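Como arrumar as caixas de papelão de uma sala de trabalho

Toda sala onde chega encomenda acaba com um canto de papelão. Começa com uma caixa que "pode servir depois", vem a segunda, e quando a gente percebe já não dá para chegar perto da janela! Eu adoro esse tipo de arrumação, porque o resultado aparece rápido e quase não custa nada. O método que explico aqui aprendi com o Ignacio Palacios, quando dividíamos uma sala em Requena, e venho ajustando desde então.

Do que você vai precisar

Um estilete com lâmina nova
Fita adesiva larga
Barbante grosso (fita plástica corta a mão quando o fardo pesa)
Caneta de ponta grossa
3 caixas vazias e firmes, de preferência do mesmo tamanho
Uma tarde livre

Passo 1. Escolha o que fica

Olhe caixa por caixa. Fica a que tem fundo inteiro, cantos firmes e um tamanho que você usa mesmo para enviar coisas. Sai a amassada, a que ficou mole, a que já foi fechada e reaberta tantas vezes que a fita levou metade da superfície. Na primeira vez fui generosa demais e guardei tudo que era bonito - resultado, dois meses depois eu estava repetindo o trabalho.

Antes de descartar, enfie a mão até o fundo. Parafuso, cabo, manual, nota fiscal: sempre sobra alguma coisa debaixo das abas.

Passo 2. Separe o recheio

Sacos plásticos, espuma, plástico-bolha e embalagens menores vão para fora das caixas e ganham lugar próprio. Use as três caixas firmes: uma para plástico limpo que vai ser reaproveitado, uma para proteção de envio e uma para reciclar. Escreva na lateral, nunca na tampa, senão ninguém lê quando estão empilhadas.

O saco plástico amarrotado é o pior de todos, ocupa um volume absurdo! Achate na mesa, tire o ar, dobre em tira e enrole. Fica do tamanho de um punho. 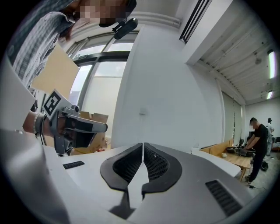
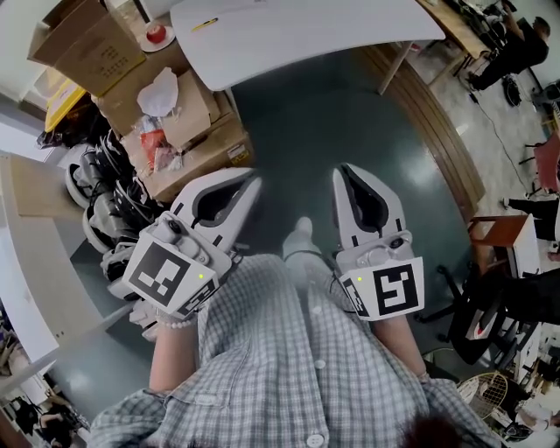 Papelão empilhado, caixas com as abas abertas.

Passo 3. Feche ou desmonte, sem meio-termo

Aba aberta é convite para jogar coisa dentro. Caixa em uso fica fechada, com as abas cruzadas ou um pedaço curto de fita. Caixa vazia se desmonta: corte a fita do fundo com o estilete apontado para longe do corpo, abra as quatro abas e dobre nos vincos originais.

As placas grandes de papelão não precisam ser cortadas. Guarde em pé, encostadas na parede, atrás de um móvel. São ótimas para forrar o piso num dia de pintura ou para proteger o tampo da mesa na hora de usar o estilete.

Passo 4. Monte a pilha

Pesadas embaixo, leves em cima, e nunca mais de 6 caixas de altura. Deixe um palmo livre entre a pilha e o vidro, para abrir a janela e limpar sem desmontar tudo. Se bate sol forte, vire a pilha de vez em quando - o papelão resseca e os vincos começam a rachar.

Nada de xícara, pires ou ferramenta miúda em cima. Parece prático, mas é só alguém puxar uma caixa e vai tudo para o chão.

Passo 5. Amarre os fardos

Junte as caixas desmontadas por tamanho e passe o barbante em cruz, com nó duplo. Um fardo bom é o que você carrega com um braço só até a coleta. O Maximiliano Carrasco faz uma alça com a sobra do barbante, e depois que experimentei nunca mais carreguei fardo de outro jeito!

Manutenção

Dez minutos no fim do expediente, quando chegou encomenda, resolvem. Desmonte as caixas no mesmo dia e leve os fardos quando juntar três.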